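4.2 Re-proofing outer garments

The Stinier drying cabinet may be used to heat-set a wash-in proofing treatment. Read the garment's care label before starting. Garments marked "do not tumble dry" may still be suitable for the cabinet, as the load remains still throughout.

1. Close all zips and loosen any drawcords.
2. Wash the garment with a soap-based cleaner and rinse it twice.
3. Add the proofing liquid in the quantity stated on the bottle.
4. Lay the garment flat and smooth out the sleeves and hood. 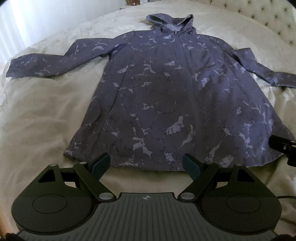 5. Hang the garment from the upper rail and close the door until it clicks.
6. Select Programme 2 and press Start. The cabinet heats at 900 watts and the programme lasts 91 minutes.

Note: Heavy coats may need a second programme — allow the cabinet to cool fully in between.

CAUTION: Do not use solvent-based sprays inside the cabinet. Vapour may ignite on contact with the heater.

If the filter light stays on after the programme ends, clean the filter as described in section 6.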